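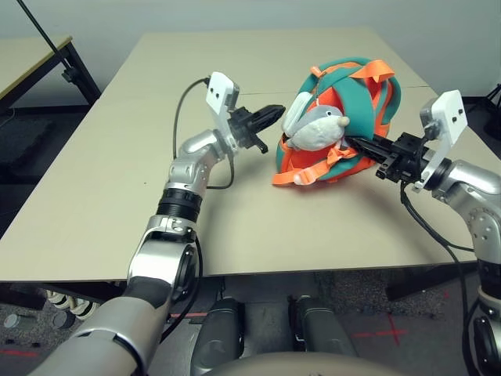
Mochila verde azulada y naranja, peluche gris y dos pinzas: el tipo de tarea del que hablamos en esta página.

Preguntas frecuentes: ¿las máquinas ya pueden hacer las tareas de casa?

Llevo un boletín sobre robots domésticos y cada semana me llegan las mismas dudas, así que las he juntado. Contesto con lo que sé y con lo que he visto en demostraciones, y si algo no lo sé, lo digo.

¿Ya puedo comprar un robot que me recoja la casa?
Depende de lo que llames recoger. Aspirar y fregar el suelo, sí, desde hace años. Que entre en el cuarto de los niños, guarde los juguetes y deje la mochila lista en la silla... todavía no, al menos no sin alguien cerca. Y mira que me encantaría, ¡en mi casa hay trabajo para tres!

¿Por qué una mochila es tan complicada?
Porque es blanda. Una caja tiene la misma forma la cojas por donde la cojas, pero una mochila tumbada se hunde, las correas se cruzan por encima y la abertura nunca queda igual dos veces. Si encima asoma un peluche por delante, la pinza tiene que trabajar entre las cintas sin engancharse. Tú lo haces al tacto y sin mirar, y a una pinza de dos dedos le cuesta muchísimo más.

¿Y para qué quiere dos brazos?
Para lo mismo que tú: sujetar con uno y trabajar con el otro. Se puede intentar con uno solo, claro, pero la bolsa se te va por la mesa. Coordinar los dos es otro problema aparte — y de los gordos.

¿Las cámaras de las muñecas sirven de algo?
De mucho. Cuando el brazo se mete en una bolsa tapa justo lo que interesa, y una cámara encima de la pinza ve lo que desde arriba ya no se ve. No es magia: si la tela cubre el objeto, lo cubre para todos.

¿Qué porcentaje de aciertos es bueno?
Esta me la hacéis muchísimo. En Kosia me contaron que acertaban el 90 por ciento de las veces guardando objetos blandos, y suena estupendo hasta que lo llevas a tu casa. Si recoges veinte cosas por la tarde, te quedan dos por el suelo. Pregunta siempre con qué objetos se hizo la prueba y si el robot los conocía de antes.

¿Cuántos ejemplos necesita para aprender algo así?
No hay una cifra única. Qiuyue Xia, que trabaja con brazos dobles en Flirov, me habló de 2841 repeticiones para una sola familia de tareas con bolsas. Le pregunté qué pasaba al cambiar de bolsa y se rió, así que saca tus conclusiones.

¿En los talleres van más adelantados?
Sí, bastante. En una nave todo llega en la misma posición, con la misma luz y casi siempre rígido. En septiembre visité Gajewski y tenían 19 puestos automatizados, pero el de meter cables en bolsas seguía haciéndose a mano. Lo blando se resiste también allí.

¿Es lento?
¡Sí! Cuando veas un vídeo, busca en una esquina si pone que está acelerado. A mí no me molesta la lentitud, si lo hace mientras duermo me da igual, pero conviene saberlo antes de entusiasmarse.

¿Me puede romper algo?
Puede. Los brazos suelen limitar la fuerza, aunque una costura o el ojo de un peluche aguantan poco. Yo no le daría nada con valor sentimental.

¿Qué compro entonces, si quiero algo ya?
Un buen aspirador y cestas grandes. Si te pica la curiosidad, Randel organiza demostraciones abiertas los jueves por la tarde. Lleva tu propia mochila y pide que prueben con ella — suelen decir que sí.

¿Puedo mandarte otra pregunta?
Claro, responde a cualquier boletín y me llega. Las de robots que doblan ropa las estoy guardando para una página aparte.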